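The Office With No Door

Working outside sounds easy until you try to do it for a whole day

By Paula Ghiță

The first thing I learned about working in the yard is that the sun moves faster than a conference call. I sat down at nine in full shade. By the time my editor had finished going over the budget, my left arm was hot and I could no longer read the spreadsheet.

I have worked from home for years, mostly in a back bedroom with one small window. In January I promised myself that when the weather turned I would move the whole job outdoors. I kept the promise for 4 weeks, longer than my neighbors expected and a little longer than my back would have liked.

Screens are the main problem. Most laptops are built for indoor light, and turning the brightness all the way up drains the battery before lunch. I ended up switching every document to black text on white, making the type bigger, and facing a hedge. A light-colored wall behind you will throw glare on the screen all afternoon. A hedge won't.

Power comes next. I ran an outdoor-rated cord from the covered outlet by the kitchen door and kept the connection off the ground. On damp mornings I left the cord inside and worked on battery until it quit, then went in and did my phone calls from the couch.

Then there is the furniture. Patio chairs are made for leaning back with a drink, and most patio tables are a bit low or a bit high for typing. I tried a folding card table, which rocked, and a bench, which hurt. Glass is easy to wipe down, but it bounces light up into your face, and some mice have trouble tracking on it. A place mat or a thin book under the mouse takes care of that.
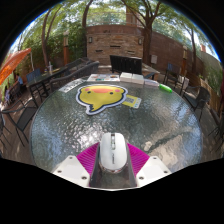 A white mouse on a round glass-topped table outdoors.

Paper was harder than I expected. I print drafts and mark them up by hand, and the first real breeze sent two pages of an article over the fence. After that I used a clipboard. I also stopped bringing out anything I couldn't print again.

Noise depends on where you live. My street is quiet until the lawn crews arrive, and they come on a schedule, so I moved my calls to the mornings. Birds came through on the microphone more than I would have guessed. One client asked if I was at a zoo.

Was I more productive? My word count stayed the same, close to 1,000 a day, no better than in the bedroom. I slept better and ate lunch at a normal hour. I also went through a lot of sunscreen.

I have since settled on a split day. Mornings are outside, for reading, calls and first drafts. After lunch I go in for anything with small numbers in it. The clipboard stays on a hook by the kitchen door, next to my hat.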